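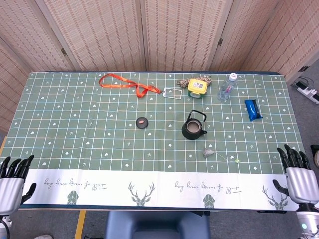
Henok Gebretsadik wrote to me after my last post to say that a rule you can't check in three seconds isn't a rule, it's a wish. He had read my list of good practices for tabletop work with two-handed robots and thought half of it belonged in the second group. I've had a while to think it over and he's right about more of it than I'd like.

The list came out of a job I did for Maltstead in May. They wanted one page that a new operator could read before a first shift. I gave them four pages, and the four pages went into a binder. When I went back, people were working from a strip of paper stuck to the monitor with 12 lines on it, most of them not mine. So this post is the short version, with what I would drop and what I would keep.

**Liquids.** My old rule said "avoid open liquids where practical." Henok picked that one first, and I have no defense. Who decides what's practical? The rule I use now is that any open vessel with liquid in it gets written on the session sheet before the arms are enabled, with a name next to it. An open teapot with tea in it counts. A capped bottle lying on its side doesn't, but somebody has to put a hand on the cap and check. Power strips stay on the floor and well off to the side, never under the table, and you look at where the strip is before you look at anything on the table.

**Hot things.** I had nothing on this at all, which is embarrassing. Anything that would normally be hot is filled at room temperature unless the task is about heat. Write the temperature on the sheet. If you leave the box blank, the session doesn't start.

**Floor tape.** Tape marks where feet may be while the arms are live. I used to write that people should "stay aware of the taped area." The version that works is: feet behind the tape or arms off. It can be checked from across the room. The one exception is the person at the stop button, and that person doesn't hold anything else.

**Clutter.** This is where Henok and I disagree. He wants every object on the table to be part of the task. I think a table should look like a table people use — snack bars, a lanyard somebody put down, a tea bag on the cloth. A robot that only ever meets tidy tables will be tested on tidy tables, and then someone puts it in a kitchen. What I'd accept is a rule about cords and loops. Lanyards, rope, string, anything a jointed finger can hook, should be placed on purpose, and the operator should know which end is free. If a finger hooks a loop you stop and unhook it by hand. You don't try to shake it off.

Badges are a separate matter. A clear holder with nothing in it is fine. A real badge with a face and a name on it shouldn't go anywhere near a recorded session. Sater had to go through 400 recordings over this, and they were decent enough to tell other people about it so the rest of us could fix our own sheets.

**Tablecloths.** A cloth slides. Pull on something heavy sitting on a cloth and you can bring the whole setting with it. My rule is clips on the far edge, or a cloth that doesn't hang low enough to catch a wrist. Paredes uses double-sided tape, and I haven't tried it. Patterned cloth is fine by me and I'd encourage it, with the pattern noted on the sheet.

**Wrists and cables.** Check the cable at each wrist by running your fingers down it with the power off. Status lights are useful for telling you the unit has power. They are not a substitute for asking out loud, "Arms live?" and waiting for someone to answer. I would keep this line if I had to throw out all the others.

**Starting position.** Hands begin at the near edge, one at each end, fingers clear of everything. I've seen people start with a hand already over the object to save time. It saves very little, and you lose the moment where everybody can see that both hands are where they should be.

Henok's test does knock out some things I believe in. "Don't rush the reset" can't be checked in three seconds, and I still think it's the best advice on the page. For now I've put it at the bottom under its own line, marked as advice — he can call it a wish if he wants.

The Hotitik people have asked for a copy of the session sheet. I'll post it once I've redone the box for liquids, which is too small to write "teapot, no lid" in.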